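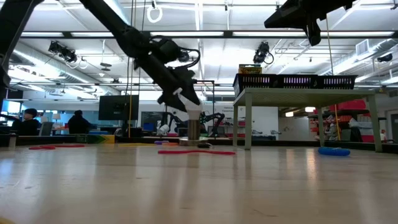
**Niloufar Ghorbani** wrote:

I would not accept the 33 percent as it stands. The Carnik sheet says "recycled content 33%" with no period, no furnace and no split between external and internal cullet. Any of those can move the number. Before you enter it in the supplier questionnaire, ask which glass went into your bottles and over what months it was averaged.

---

**flint_and_feeder** wrote:

Agree on the split, less so on the furnace. A perfume bottle line runs on one melt for long stretches, and an annual average is normal for the trade. You will not get a per-batch figure from a mid-size glassmaker, and if you do get one I would trust it less than the average.

Internal cullet is the real problem. Rejects that go back into the same furnace don't count as recycled content under the usual definition. Ask for the batch sheet with purchased cullet on its own line.

---

**ovenfresh** wrote:

Original poster again. I asked. Carnik says the 33 is "total cullet, Sturkunholm site, calendar year." Purchased cullet alone is 20. They consider the first number correct because "all of it is glass that was remelted."

So the declaration goes in at 20, I assume? The Lurkden form has one box and a comment field that takes very little text.

---

**Niloufar Ghorbani** wrote:

20, and put "external cullet, annual site average" in the comment. Keep their email. A reviewer will want something from the supplier that matches the value you typed.

I still want the furnace. If Sturkunholm runs an extra-flint furnace and a standard one, nearly all of the purchased cullet could be going into the standard one. A site average would then describe glass you never bought.

---

**flint_and_feeder** wrote:

Could be. You are assuming two furnaces with nothing to show it. One email settles it, but I would not hold up the submission for that.

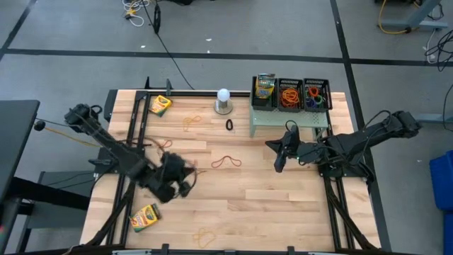
*1 min read*

**Rongrong Du** wrote:

One item has been skipped, the denominator. Ovenfresh gave the finished bottle as 108 g in the first post of the old thread. Of this, 5 g is lacquer and the metal collar. The 20 percent applies to glass, so to 103 g:

- recycled glass per bottle: 20.6 g
- share of glass weight: 20 percent
- share of finished weight: 19.1 percent

If the form asks for recycled content of the *component*, the third line is the answer. If it asks by *material*, use the second. The Lurkden help text changed in June 2023 and now says component. Anyone working from a saved copy of the old template will report by material and get a query back.

Baidoo had the opposite rule when I last filled theirs in, so the two can't share one master spreadsheet column.

---

**flint_and_feeder** wrote:

Under one percentage point. With an annual average behind it, the second digit is already noise. I'd enter 19 and move on.

---

**Rongrong Du** wrote:

The size of the difference is small for this bottle. For a heavy cap with a zinc insert it isn't, and the method should be the same across the range. Otherwise someone has to work out later which rows were done which way.

---

**ovenfresh** wrote:

Entered 19.1 with the comment Niloufar suggested. It fit after I abbreviated "average."

Carnik also replied on the furnace. There are two. The extra-flint one has its own cullet log, but they only close it at year end and "would prefer not to share interim values." Our bottles are extra-flint.

---

**Niloufar Ghorbani** wrote:

Then I'd pull the 19.1 and leave the field blank until you have the log - a blank gets a reminder, a wrong value gets copied into next year's form.

---

**flint_and_feeder** wrote:

A blank also scores as zero. Leave the value in, add "site-level" to the comment, and correct it when the log closes.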